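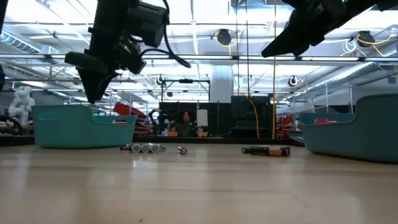 2021-07-03. Carvalho spot, second day on the music edit. Picture is locked at 594 frames and the song has to be made to fit it. The client signed off on the old dance-band track in May, we have the stereo master and nothing else, and the singer comes in later than anyone would like for an ad this short. Keisha Lyons wants the first sung line to land on the shot of the woman lifting the phone off the windowsill. I want that too, but the intro has to lose four bars to get there and the obvious place to cut has a cymbal ringing across it. Started by recording room tone and some cloth and hand noises for the kitchen shots, to have something quiet to lay under the join. Cells for the recorder and the clip mics are on the table between the two plastic bins. Please put dead ones somewhere else so we don't mix them up.

Music cut, attempt one: straight cut on the downbeat before the vocal. Bad. The cymbal stops as if somebody grabbed it. A short crossfade makes it a smear, a long one gives two basslines for a moment and they disagree.

Attempt two: cut inside the fill, on the last snare hit. Much better. The snare covers the change in the cymbal and the bass is resting there. The tempo is the trouble. The band speeds up going into the vocal and the section I jump from is slower, so the join feels like a small stumble. Stretched the last bar before the cut very slightly. On the big speakers I can hear the stretch in the trumpets. On the laptop and on a phone I can't.

Attempt three: same edit point, no stretch, and let the vocal come in early by 3 frames. Sent that one and attempt two to Keisha without saying which was which. She picked two. Sohail Malik picked three, and said the early voice felt more like a record playing in a room and less like an ad. Going with two for now because the hit on the windowsill shot is what was sold to the client. Keeping three in the session, muted, at the bottom.

Session is named carvalho_music_edit_b. The a version has the wrong picture in it. Do not open it and do not export from it. I will move it to the old folder when Digby Treloar says he has what he needs from it.

Level of the song against everything else. The agency note says "music should lead." The Carvalho note says "make sure we hear the product sounds." Both can't win in the same second, so I drew it out on paper: song leads up to the windowsill, drops under the two message chimes, comes back and stays up to the end card. The drop is 4 dB. Tried a bigger one and it sounded like a radio promo. The chimes sit close to the trumpets in pitch, so I took a small notch out of the music where they land and put it back afterward. Bronwyn Brunton asked whether we could tune the chimes to the song. Technically yes, it would be easy. The client owns that sound and has rules about it, so I asked Carleen Gilchrist to find out before I touch it. No answer yet.

Language versions. There will be a version with the original song lyric and no voice-over, and a version with a voice-over in English on the last shot. Carleen says the regional office may want a third with a different end line, but there is no script for it and I am not building anything until there is. The song is not being re-sung for any of them. That was discussed early on, and the feeling was that people who know the record would hear a new singer right away and resent it. I agree. My mother knows every breath on that record.

Subtitles on the lyric: Keisha has a translation from Ukance. The line over the windowsill shot reads well but is too long for the time it is up. Sohail suggested dropping the second half and letting the picture do it. Passed on to Ukance, who should make the change themselves so that their file and ours match.

Noise on the master. There is a hum under the intro, and a thump near the end which I think is on the original recording, because it is on both copies Denow sent us. Took the hum down gently. Left the crackle alone. Went too far with the cleanup at first and the strings went papery, so I threw that out and started over from the untouched transfer. For anyone picking this up: the cleaned file is the one with "light" in the name. The heavy one is still in the folder for comparison and shouldn't go in a mix.

End of the spot. The song doesn't end where we need it to. There is a held chord after the second verse that works if I fade it, but a fade on an ad always sounds to me like someone left the room. Found a stop later in the song, a proper one with the whole band, in the same key. Pulled that forward and put the tail of the held chord underneath. It lands on the logo. The voice is still sounding a little at that point, the end of a word which now means nothing. Need to ask Sohail if a listener who speaks the language would notice. If so, I will try the trumpet ending, which is weaker but clean.

Rights. Bimance have cleared the recording for the edit as described, and "as described" did not include moving a section from late in the song to the end. Told Carleen. She thinks it is covered under general editing but will get it in writing. Nothing goes to the client with that ending until she has it. If they refuse, it is the held chord and the fade.

Loudness: measured the rough mix, a bit hot for the broadcast spec and fine for online. Will make separate masters at the end instead of one compromise.

To do:
Ask Sohail about the cut word at the end.
Chime tuning, waiting on Carleen.
Kitchen cloth noises need another pass, the sleeve sounds like paper.
Send Digby a reference with burned-in frame numbers so we stop talking about "the bit near the window."
Check the snare join again in the morning with fresh ears, on the small speakers first.
Back up the session to the shared drive, without the a version.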